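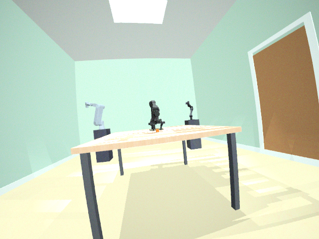

Ustex Owners Board > Special Editions > Build numbers on the Lastotura – who's got what?

gravelrash_tim
Posted 8/5/18

Evening all. I've just picked up a Lastotura coupe from a bloke out past Ballarat and I'm trying to work out what I've bought. It's the dark green one with the tan stripe and the bronze wheels, and the plaque on the glovebox lid says 826. Now, I was always told they only made 500 of these for Australia, so how have I ended up with 826? The seller reckoned the plaques were numbered across every market and not just ours. He also reckoned the aircon only needed a regas, so I'm taking all of it with a grain of salt.

Does anyone have a build list? Or even just post your own plaque number and colour and I'll start a spreadsheet.

davo_in_the_shed
Congrats mate! Lovely colour, that. Mine's number 211, same green, bought new by my father-in-law and handed down when his knees gave up on the clutch. The seller's right for once. The plaques ran straight through from the first car to the last, export ones included. The 500 figure was in the dealer brochure and it only meant our allocation.

Check the compliance plate under the bonnet as well. The option code on the bottom line should end in LT. If it doesn't, somebody's stuck a stripe on a base model and flogged it to you.

Cheuk-hei Leung
I have to disagree with Davo on the numbering. I had two of these through my garage in the nineties and owned another until last July, and the two early ones had plaques that didn't follow build order at all. The plaques came to the line in a box and whoever was fitting the trim grabbed one. I heard that from a chap who worked at the plant, so I'm fairly confident in it. My last car was a later build than its neighbour by chassis number and had a much lower plaque.

So yes, 826 can be genuine, but it doesn't tell you when yours was made. Go by the chassis number.

davo_in_the_shed
Fair enough, but two cars out of order isn't a box of random plaques, is it? Could be somebody swapped a glovebox lid. They crack at the hinge and every wrecker used to have a pile of them.

Cheuk-hei Leung
Could be! I'd believe it of one car. All three, though? I've still got the chassis numbers written down somewhere and I'll dig them out on the weekend.

gravelrash_tim
Well this got interesting quickly. Went out with a torch and the option code does end in LT, phew. The glovebox lid looks original to me, in that it's cracked at the hinge.

Another question while I've got you both. The bronze wheels. One of mine is a slightly different shade and has Davideck cast on the back of the spoke, and the other three have nothing. Is that a replacement?

mintslice
Davideck were the factory supplier for the bronze ones, so it's the other three I'd be worried about. There was a run of copies sold through Benavides in the early 2000s when the real ones got scarce. They aren't bad wheels, they're just heavier, and the finish goes chalky if you so much as look at it with the wrong cleaner. Weigh one on the bathroom scales and compare (take the tyre off first, obviously, or it tells you nothing).

I ran a set of the Benavides copies for years and never had a buckle. Purists will tell you to bin them. I'd keep driving and pick up the proper ones as they come along.

davo_in_the_shed
Purist here, bin them. Kidding. Sort of. A genuine wheel in straight condition goes for silly money now, I saw a pair advertised last month and the bloke wanted $3000. For a pair! I've paid less for a whole car.

mintslice
I saw that ad too, and one of them had gutter rash right round the rim. Dreaming.

gravelrash_tim
$3000 is a fair chunk of what I paid for the lot, so the copies are staying on. I don't mind a heavier wheel, it's never going near a track. It does the run to my mum's and back and that's the life it's going to have.

Next job is the tan stripe – it's lifting along the driver's side behind the door. Is it vinyl or paint?

Cheuk-hei Leung
Vinyl, with clear over the top of it, so you can't just heat it and peel. If it's lifting then the clear has let go along that edge. A decent sign writer can cut a new length but the panel will need re-clearing, and the green is a pig to blend. I'd do the whole quarter while you're there.

wagonmum
Long-time lurker, hi! Mine's number 340, silver, and I was told silver wasn't even offered here?? It's got the LT code and the tan stripe and everything. Bought it in Geelong off the second owner. Now I'm wondering if it's been resprayed.

davo_in_the_shed
Silver was definitely a no for our market. Pull the rubber off the bottom of the boot aperture and see what colour's under there.

mintslice
It was a special order colour, Davo. There was one at the Bendigo show with the original paperwork in a folder on the seat. Rare as anything, but they exist. Still do the boot rubber check, wagonmum.

wagonmum
Just been out in my slippers. Silver all the way down, no green that I can find!

davo_in_the_shed
I stand corrected then. Photos please, and don't let anyone near it with a buffer.

gravelrash_tim
Chucking that in the spreadsheet. So far I've got 211 green, 340 silver and 826 green, plus Cheuk-hei's three once he finds his notebook. If yours has been parked up or wrecked, post the number anyway and I'll put it in with a note.

Cheuk-hei Leung
Notebook not found yet. I have found the spare key for a car I sold in July, so if the new owner's reading this, send me a message.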